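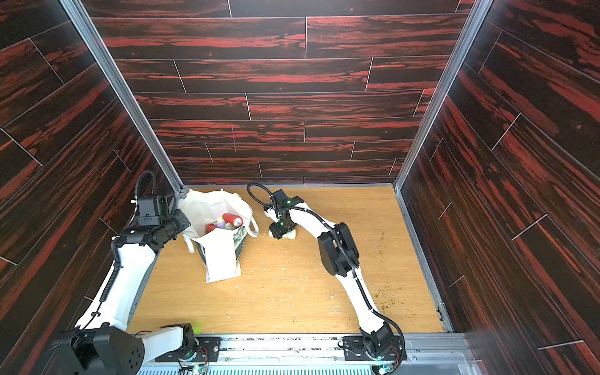
Call for participants: open day at the Brolton workshop

Brolton is looking for people to help test a visitor program before our open day in March. You would come in for one visit, watch a demonstration of two-arm robots working with household objects, try the controls yourself and tell us what was clear and what wasn't. No technical background is needed.

What the visit involves

Visits start at 9:30 a.m. and take up to 40 minutes. Groups are kept to 6 people. Amna Cheema runs the demonstration, which covers bag packing and picking up small items from a floor. The pair of white arms is bolted to a rail at the front of an enclosure, and you will stand behind the rail. After that each person gets a turn at the controls, followed by a short written form.

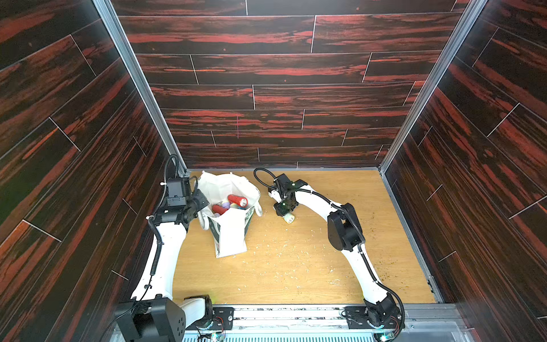 Who can apply

Anyone 16 or over. Under 18s need a signed form from a parent. We would especially like to hear from teachers, retired people and anyone who has never seen a robot arm up close. Current staff of Allard and Sindel can't take part, as both firms supply us.

Payment and access

Participants get a gift card and bus fare. The workshop is on the ground floor, step-free from the Negri Street entrance. Parking is limited.

How to apply

Write to Nikau Wihongi, Visitor Program, Brolton, 942 Negri Street. Include your age, a phone number and any access needs. Places are given in the order applications arrive.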